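Vendula Halás
March 24, 2025

1/ I want to write a little about learning to keep a paper archive at home. My grandfather left me 334 letters and I had no system for them until December. Maybe my mistakes are useful for somebody.

2/ First mistake: I sorted by person. It looks logical, but my grandfather wrote to the same three people all his life, so I had three huge piles and a lot of small ones with one letter inside.

3/ Then I tried by year. Better, but many letters have no year. He wrote only "Tuesday evening" or "after the rain". Very poetic, not very practical.

4/ What works for me now is by place. He moved six times, and he almost always wrote the name of the town in the corner. Ciltmont is the biggest group, 140 letters. Inside the place, I do not sort at all. I can live with it.

5/ Please do not use rubber bands. They become sticky and leave a brown line. I also removed the metal clips, because two of them had rust already. A strip of plain paper around the bundle is enough.

6/ Miloslav Kubíček asked me under my last thread if I scan everything. No. I scan the letters that somebody in the family wants to read, and the rest can wait. If I scanned first, I would still be on the first pile.

7/ For labels I write with soft pencil, on the paper strip and never on the letter. I write the place, then the first words of the top letter. My aunt finds things faster than me with this.

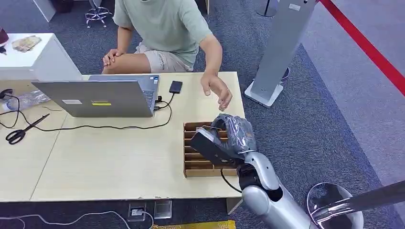
Filed under: Desk and storage

8/ About boxes. I bought one expensive box from Tichý and it is beautiful, but too deep, the small envelopes fall down inside it. A cardboard organizer with slots is easier for the envelopes. The long letters lie flat in a drawer.

9/ I still have the Ralomach letters to do. The handwriting there is terrible and the ink is pale, so I read them only in the morning near the window. If you can read old Czech handwriting, please write to me, I will be very thankful.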